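ok, thread on the Great Junk Sort of January, as several of you asked how it ended up

1/ Background for anyone new: I moved in with my aunt Margit's old furniture and every drawer came with its contents. Every single one. Pens, candle ends, a bag of keys that open nothing I own, and that's before you get to the hall closet.

2/ I gave myself 25 minutes a night after dinner. Timer on the stove, podcast on, one drawer at a time. The first night I got through half a drawer and spent the rest reading a Turnovetti coffee grinder manual from a coffee grinder I have never seen.

3/ The thing that helped most was bins. Plain open ones, no lids. I used to buy those cute little Adard boxes with the fabric tops and everything I put in them just vanished for a year!! If I can look down and see it, I deal with it.

4/ Rule I stole from Margit Juhász (the aunt, hi Margit, I know you read these): anything that hasn't got a home goes in the oddments bin, and the bin gets emptied before bed on the last night of the month. Keep, give, toss. She's done it for 50 years and her kitchen is spotless - mine is getting there.

5/ Stuff I gave away so far: 6 tablecloths, a fondue set, one very heavy Balogh lamp that a guy from Favatlow carried down three flights on his shoulder like a baby. He wouldn't even take a cookie for it.

6/ Stuff I kept and can't defend: the keys. A tin of buttons. A jigsaw that says 1,000 pieces on the lid, and I'm not going to check, I'm just going to believe it.

7/ The oddments bin is my favorite part though. You get a toy block next to sunglasses next to a green plastic cup and it's like the house is telling you what it's been up to. Scuffed old bin too, and I like it better that way.

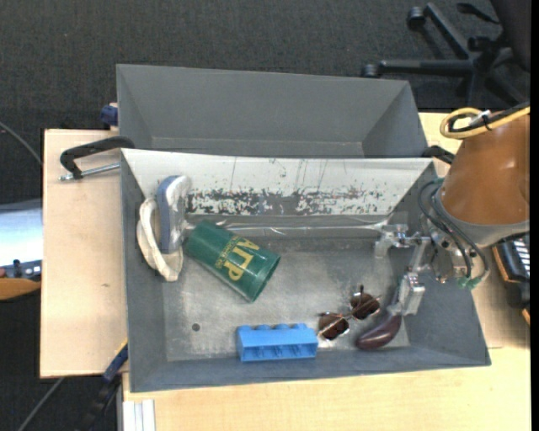 8/ Do you have to sort an oddments bin by room first? I skip that step and pick up whatever's on top, walk it to where it lives, then come back for the next one. Sorting into piles is how I end up with piles on the couch for a week.

9/ Also, put the sunglasses away first, before you drop something heavy on them. Ask me how I know (two pairs, same summer).

10/ Next up is the hall closet. There's a vacuum in there older than me and I'm a little scared of it. If anyone wants a bag of keys, my DMs are open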